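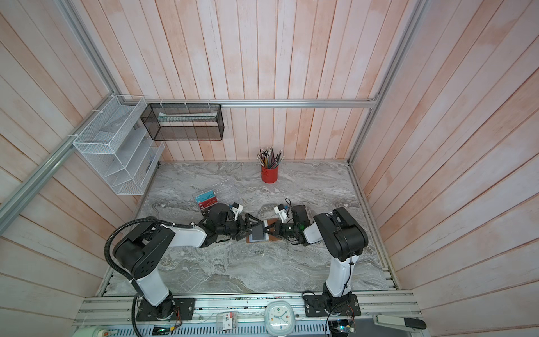
The spring meeting of the Stemport Plane Spotters opened with the best news we have had in ages: Sasen is bringing its retro-livery turboprop to the open day in June! The airline confirmed by letter on 14th March, and the aircraft will be parked on the east apron for most of the afternoon. Talk moved straight on to our stand in the old terminal. Several members liked the look of pale pinkish-white planks for the back wall, with a white wire-mesh rack hung on it for timetables and postcards, and it was agreed to try that. The gray carpet tiles from last year will be used again.

Viewing mound. The airport has said yes to 200 passes, up on last year, and we are thrilled. Passes go to members first, then to families from the Goodall estate who put up with us parking there all year.

Photo contest. A record 355 entries came in! The judges have got them down to 218 and will finish before the next meeting. Night shots were especially strong (the de-icing ones got a round of applause when they were passed around). It was agreed to add a junior class next time.

Vitness route. Members were delighted to hear that Vitness flights go up to 3 a day for the summer. The late arrival should catch lovely evening light on runway 27. Anyone who logs a new registration on the route, please send it in for the newsletter.

Any other business. The scanner in the clubroom has a new antenna and the tower comes in beautifully now. A request for a second stepladder was approved.

Next meeting in the clubroom, usual time. Bring slides if you have them.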